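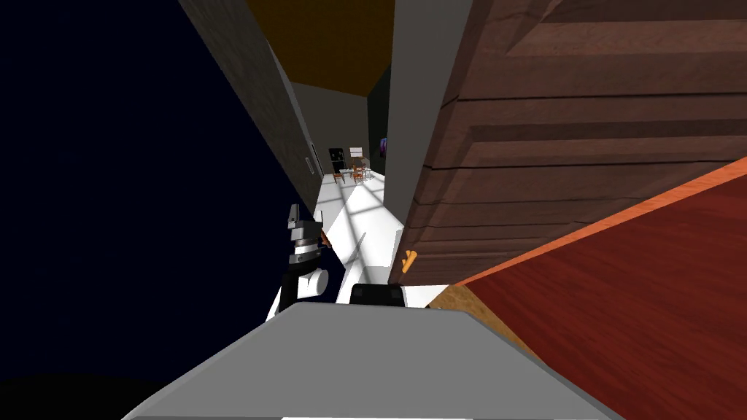
에르달 카라자(Erdal Karaca)
Stustudico 편집위원, 로봇 안전 항목 담당

가정용 이동 조작 로봇의 시뮬레이션 시험 지침

가정용 이동 조작 로봇의 시뮬레이션 시험 지침은 바퀴로 돌아다니며 팔을 쓰는 로봇을 실제 집에 들여놓기 전에 가상 주택에서 어떻게 시험할지 정리한 실무 규칙을 말해요. 현장에서는 그냥 '집안 지침'이라고들 부르고, 저도 이 글에서는 그렇게 쓸게요.

배경

뿌리를 따지면 1983년 Keskin 공장의 사내 문서까지 올라갑니다. 원래는 울타리 안에서 도는 용접 팔을 위한 메모였어요(제가 사본을 읽어 봤는데 글씨가 정말 작아요!). 이걸 Draltbridge가 가정 환경에 맞게 고쳐 썼고, 지금 돌아다니는 판은 본문이 178쪽입니다. 처음 펼치면 좀 질리는데, 자주 쓰는 건 2장과 4장이에요.

가상 주택의 구성

2장은 방 하나만 덜렁 만들어 놓고 시험하지 말라고 합니다. 복도와 문간, 그 너머 방까지 이어져 있어야 해요. 위 화면처럼 벽 사이 틈으로 멀리 냉장고와 식탁, 의자가 보이는 정도면 저는 꽤 마음에 듭니다. 나뭇결이 있는 가구도 권장 항목이고요. 단색 상자만 세워 두면 인식 모듈 점수가 이상하게 잘 나오거든요.

팔과 가구 사이의 여유

제일 말이 많은 조항이 4장의 여유 거리예요. 팔을 가구 사이로 뻗을 때 링크와 가구 표면 사이에 기본 300mm를 두고, 물건을 집으러 들어가는 마지막 구간에서만 줄일 수 있습니다. 줄일 때는 속도 제한을 함께 걸고 시험 기록에 남겨야 해요. 팔이 둘인 로봇이라면 두 팔끼리의 간섭도 따로 검사합니다. 한쪽 팔만 움직이는 작업이어도 마찬가지예요. 이 부분을 빼먹은 보고서를 저는 참 많이도 돌려보냈네요.

시점과 기록

로봇 몸체에서 내려다보는 시점은 기울어진 채로 저장해도 됩니다. 보기 좋게 수평을 맞춰 돌려 버리면 나중에 관절 기록과 대조하기가 무척 번거로워요. 몸체 윗면이나 그리퍼가 화면에 들어와도 잘라 내지 말고 그대로 두세요. 렌더링 화면에는 시뮬레이션이라는 표시를 기록 파일에 꼭 붙이고, 실물 사진과 같은 폴더에 섞지 않습니다.

이견

Jarness 쪽에서는 300mm가 좁은 집에는 너무 넉넉하다고 봅니다. 저도 복도 시험을 할 때마다 흔들리긴 하는데, 그래도 기본값은 넉넉한 편이 좋다고 생각해요. 다음 개정 논의는 4월에 열리고, 문간 통과 시험의 합격 기준도 그때 같이 다룹니다.

같이 볼 항목: 이동 조작 로봇, 충돌 검사, 양팔 로봇의 작업 영역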